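FOR IMMEDIATE RELEASE

Enlow Lodge opens lakeside wing in May, bookings open now

PUSLEY – Grundus Hotels is opening the new lakeside wing at Enlow Lodge this May. 29 rooms, all with a balcony or a patio, all on the water side. Reservations are live on the Grundus website and by phone from 8 a.m.

The wing brings in standard doubles, family rooms with bunks, and 3 suites on the top floor. Breakfast included in every rate. Free parking, free wifi, late check-out on request when the house is not full.

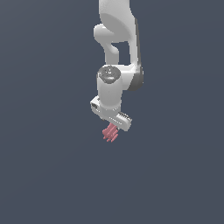
Robot arm above a small pink hand shape, computer rendering.

Dining moves too. The Ichikawa Room, until now open for dinner only, will serve breakfast and lunch as well, with a short menu of grilled fish, noodle soups and a kids plate. Non-residents welcome at lunch. Dinner should be booked ahead, tables fill up fast in summer.

Outside – a new boat dock, kayaks for guests, and a walking path that joins the Pusley shore trail 800 yards from the front door. Bikes can be rented at reception by the half day. Dogs allowed in the patio rooms only, small cleaning fee applies.

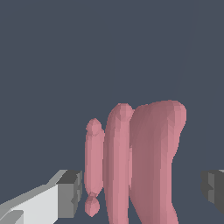 Grundus Press Desk

Opening offer: three nights for the price of two on all standard doubles, for stays completed before the end of June. Top floor suites start at $1,198 for a three-night stay, breakfast and one dinner for two included. Family rooms are priced per room and not per person, up to two adults and two children.

The main house stays open thoughout. Guests already booked there can ask to switch to the new wing, subject to availablity, and pay only the difference in rate. Gift cards are good for both buildings.

Groups and weddings: the garden terrace can be hired with or without rooms. Ask for the events sheet.

Rates, floor plans and directions on request from the Grundus press desk. Travel writers wanting a stay before opening should get in touch early, rooms are limited.

ENDS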